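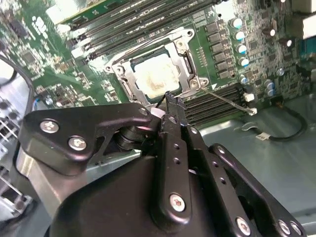
Luminița Marinescu: Same fault at my end. The second screen pairs with the console, shows the map for a bit, then drops back to the join page. Both my tablets do it.

Ticket: Kumine companion app loses connection to Bilus
Opened: May 1, 2019
Status: waiting on developer

Thanks Luminița, I've added you to the ticket. Can you send the app version and the router model for each tablet? 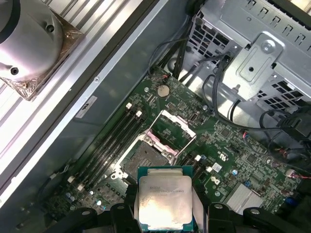
The drop comes after roughly 10 minutes of play. The log shows the session token expiring at 300 seconds, then two failed renewals. Console and tablet were on the same 5 GHz network. Moving both to 2.4 GHz made no difference.

Tried so far:
Reinstalled the app
Cleared the saved pairing on the console
Turned off battery saver on the tablet
Rolled back to the April build

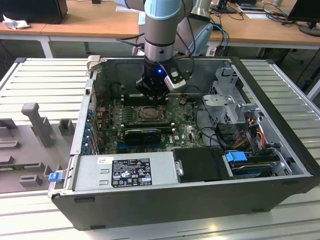 The April build held its connection for a full match with 8 players, so I'm treating this as a regression in the current release. Logs from both builds are attached. Please stay on the April build if you need the map view, and leave auto-update off for now.

Zewditu Kassa
Kumine support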